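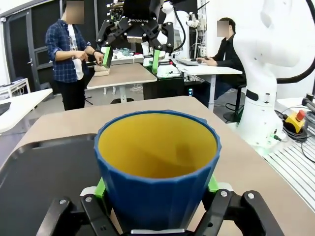
Blue cup, yellow inside

Glaze crazing on the inside only

mokwood_dec
Joined: September
Posts: 11
I slip-cast small cups at home. Blue outside, yellow inside, two separate commercial glazes. The outside comes out clean. The inside crazes within a day of unloading, every firing. Same body, same kiln, same shelf. Bisque and glaze schedules haven't changed. What should I look at first?
Declan Hapeta

T_Oberholzer
Posts: 3,000
Thickness. Pour-and-drain interiors nearly always end up heavier than a dipped exterior, and a thick layer crazes sooner. Scratch through the dry glaze with a pin and compare the two walls before you change anything else.

genduvden
Posts: 87
Disagree. If it shows up within a day, the fit is wrong and thinning it will only delay things. The yellow has a higher expansion than the body. Ask the supplier for the figure, or line the cup with a clear you know fits.

T_Oberholzer
Delay is not the same as no effect. I had a liner at Tulov that crazed at double thickness and was sound at single after 200 dishwasher cycles.

genduvden
On your body, maybe. He hasn't told us his.

mokwood_dec
White earthenware slip, bought wet. Pin test done – the inside is roughly twice the outside.

hamdy
Check the bisque too. Underfired earthenware takes up moisture and crazes late, though I'd expect that to take weeks. Put a witness cone beside the cups and don't trust the controller.

T_Oberholzer
Agree on the cone. Thin the yellow with water, pour, drain straight away, and change nothing else in that firing.

genduvden
Then boil and ice a couple of them. If they craze, it's fit.

mokwood_dec
Will do both. Kiln is booked until the end of the month, so no results before then.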